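23 January 2009

Chair day at the hall! I have been looking forward to this since August, when Dorothy Pearce first said we could have the big room if we would only sort out what there was to sit on. So off I went this morning with my bag of felt pads, the good screwdriver, wood glue, two old pillowcases for rags, and a cheese sandwich that I ate on the bus because I could not wait.

I do love a wooden chair. I know people get excited about paintings and cars and so on, but give me a plain seat with a bit of grain in it and I am happy for an hour. There is one with a honey-colored seat that I have decided is my favorite in the whole building. It has a little raised rim to the seat, and you can run your thumb along it. I turned it over and the joints are tight as anything. One foot was missing its pad so I put a new one on, and then did the other three to match, and then sat on it for a while and told myself I was testing.

The darker ones with the thin black bars across the back are a different story. They look smart against a wall, very smart, but two of them rock. I think it is the floor for one and the chair for the other. Swapped them around and now they both rock, so I am no further on! Dorothy says fold up a bit of card. I would like to do it right. I have glue and clamps and no other plans for the week.

Then the great debate about Lavia against Trullico. Dorothy wants to order stacking chairs from one or the other, and had both leaflets out, with the prices circled. The Lavia ones are the better shape, I think, and come with a seat cushion you can take off and wash. The Trullico ones stack higher. If we got 80 we could do the spring supper without borrowing a thing, and I said so, and then she turned over the leaflet and showed me the total and we both had a good laugh. We settled on asking about 20 to begin with. The wooden ones stay, whatever happens. I was firm about that and she was kind enough to pretend it had been her idea.

Lunch was soup out of Dorothy's flask, carrot and something hot, maybe ginger. I must ask for the recipe. We had it in our coats and talked about her sister's move to the coast and whether you can keep a lemon tree alive up there. I say yes if it comes in for the winter.

Spent a while after that deciding where things ought to go. I am all for having the chairs near the radiator under the white counter, for the older folks. It is one of those ribbed ones, and the counter curves over it so nicely. I could picture a whole row there with cups of tea along the top. The black office chair is the grand one of the lot, with its headrest and the mesh back, but it does look like the boss of all the others when it stands beside them.

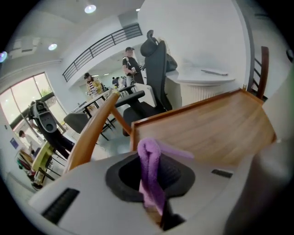
My favorite, honey seat, with the big office chair behind it.

Looking at it again tonight I like the two of them together more than I thought I would. Perhaps the boss can stay by the counter after all. I would want to move the bag, though, or somebody will be tripping over it by supper time.

Spent $358 in my head on the way home, mostly on cushions. Lei had the stove lit when I got in and listened to the whole thing, bless her, including the part about the felt pads. She thinks I should oil the wooden seats before spring and has half a can of Emesov left over from the bookshelf. I will try it on the underside of one first, where it won't show.

To bring next time: clamps, more pads (the brown ones), tape measure, the oil, a sandwich for me and one for Dorothy.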